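Folding and stacking T-shirts at table height: gallery

Compiled by Folke Lindqvist, Virstead
2025-01-29

Short notes on folding short-sleeved T-shirts from a basket on to a flat table, with pictures at the end of the page. The method is the rectangular fold, collar at the top, as set out in the Virstead garment handling sheet. It applies to plain crew-neck shirts in adult sizes. Polo shirts, long sleeves and anything with a hood are on separate pages.

Work surface

Use a hard, smooth table with no cloth on it. Jersey slides on a hard top and can be squared up with the flat of the hand. On a blanket or an ironing cover it drags, and the lower layer creeps out from under the upper one. A clear width of 700 mm is enough for one shirt laid out with the sleeves open, although the basket then has to go on the floor or on a second table. Lwazi Molefe prefers the basket on the table itself, to the left of the folding area, with finished shirts going down on the right. All the pictures on this page use that arrangement.

Basket

A round perforated basket is easier to empty than a deep rectangular one. The rim should be smooth. Burrs left from moulding catch on jersey and will pull a loop; the Brokolach baskets bought in November had to be trimmed with a knife before use. Shirts may be left hanging over the rim while others are being folded, provided the collar is not carrying the weight of the rest of the garment.

Fold sequence

1. Take one shirt from the basket and lay it face down, collar away from you.
2. Smooth from the centre outwards. Pull the side seams straight before making any crease.
3. Turn in one side to a line running down from mid-shoulder. Double the sleeve back so that it stays within the body.
4. Repeat on the other side. The two sides should meet or overlap slightly.
5. Bring the hem up to the collar in 2 folds, depending on length.
6. Turn the shirt over and square the edges.

Step 2 is the one most often skipped. A side seam that has twisted in the wash will not lie on the crease line, and the finished rectangle comes out wider at the hem than at the collar. Stretch the shirt lightly by both ends and put it down again. Do not pull on the neck rib.

Where a shirt has been held lengthwise as a band, for instance to shake out the lower edge, open it fully before starting. Folding straight from the band traps the wrinkles in the centre panel -- they are then pressed in by the weight of the stack.

Stacking

Collars all face the same way, with the neck label readable from the front edge of the stack. Place each new shirt by its collar edge and let the hem fall where it will; small differences in length are then confined to one end. If a strip of the lower shirt shows along one side, the upper one has been folded narrower or set down off line. Slide it across with a flat hand, fingers spread. Lifting and replacing it usually disturbs the shirt below.

The Gonurard shelf inserts take a folded width of 240 mm. The Baumgartner ones are narrower and need the sides turned in further at step 3.

Quantities

The log for this page was started at entry 1,327 of the general handling record. The record is closed at 3,000 entries and a new one opened. Entries are made per shirt, by colour and size. Shirts which are refolded are entered once only.

Remarks on colour

Plain colours are used for the reference pictures. Blue and yellow separate clearly against a white top, and an edge left showing can be picked out without moving the stack. White shirts on a white table are unsuitable for this purpose -- the crease lines are lost.

Pictures
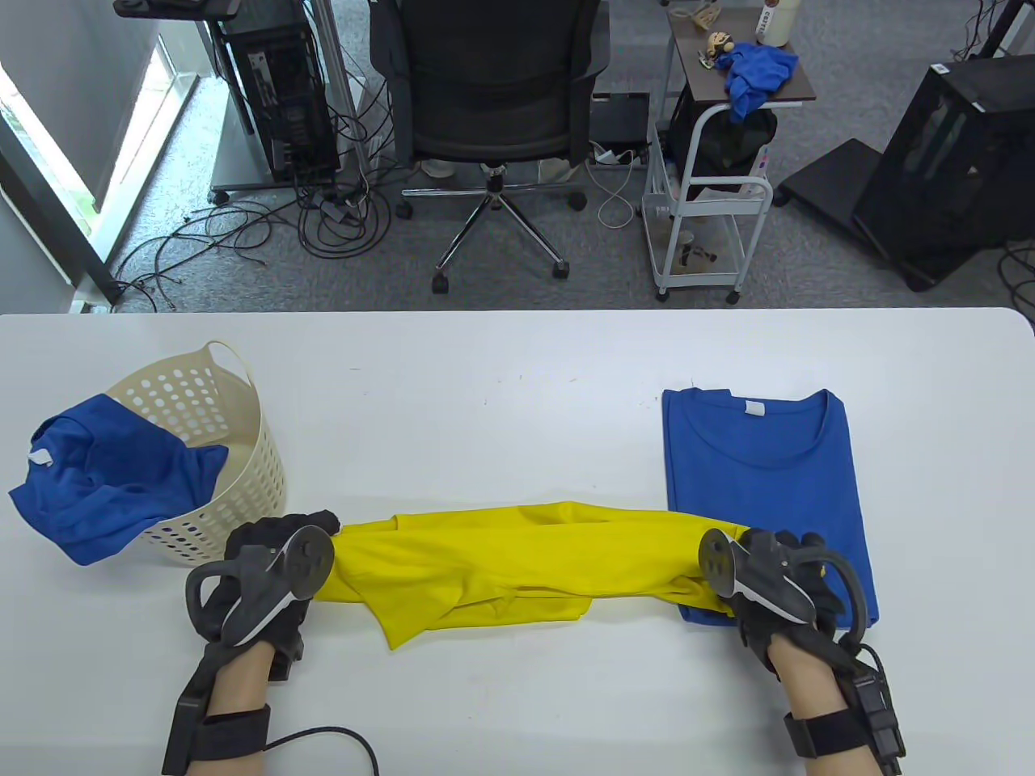 Yellow fabric held taut in a long band. The folded blue shirt is to the right.
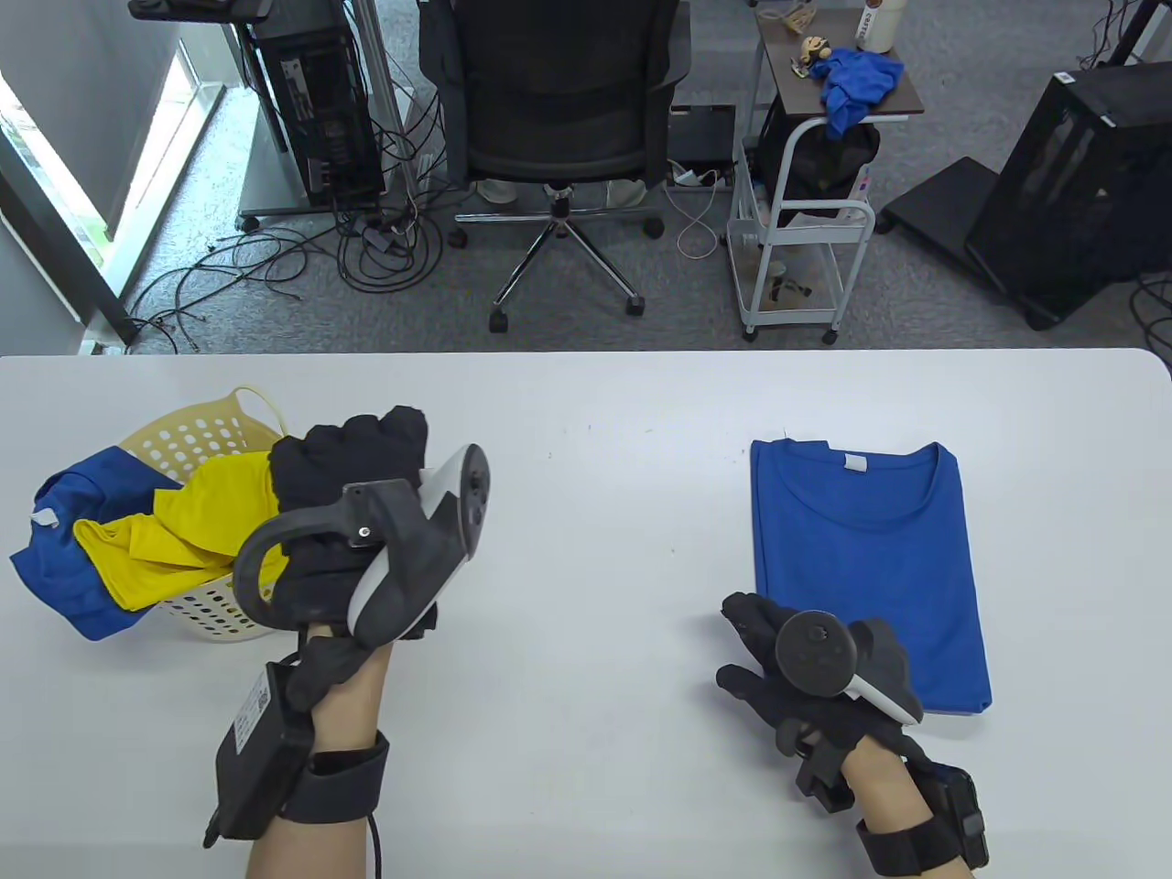
Blue and yellow shirts at the basket, one blue shirt folded.

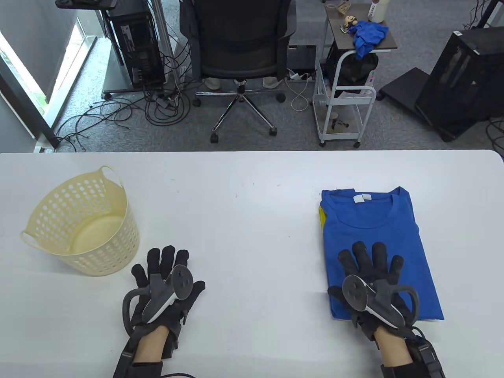
Basket empty. A strip of yellow shows at the left edge of the folded blue shirt. 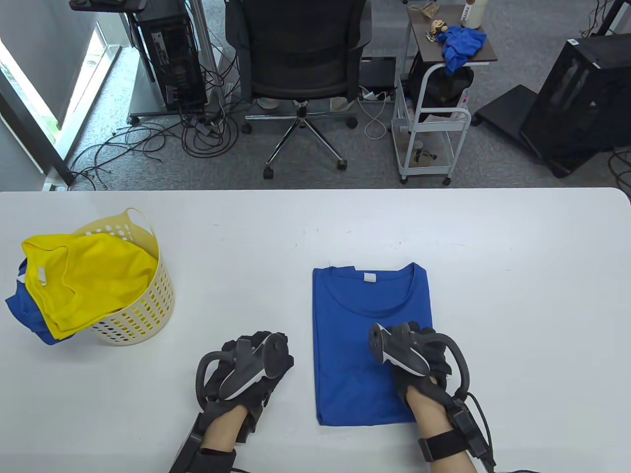
Blue T-shirt folded to a rectangle, collar to the far side; yellow T-shirt over the basket rim.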